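Journal > 2022 > Open day at Sullbridge

This site uses cookies to remember your settings. Accept | Read more

May 22, 2022

Today I went to the open day of the robotics laboratory in Sullbridge. I took bus 237 and arrived too early, so I drank a coffee from the machine and read all the posters. One of them had the title Nevau in very big letters, and I did not understand it.

They let in up to 32 visitors at one time. Our guide spoke fast, but she was kind and repeated when I asked. She explained that a person first does the small jobs of the house with grippers in the hands, and from these recordings the robot should learn. I had imagined something more like a film – a big arm, sparks, noise. It was quiet, almost like watching somebody tidy the kitchen.
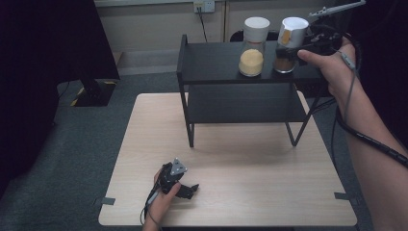

Plellurness Robotics Club – Members' Pages

The jars were my favourite part. To hold a lid with such black fingers looks simple, but I think my own hand would shake. I kept my eyes on the one with the brown powder, and I was a little nervous for the glass. My neighbour in the group asked if it was cinnamon. I did not hear the answer.

I must write to the club about the August visit to Paiva. Also return the borrowed umbrella.

Contact | © Plellurness Robotics Club | Back to top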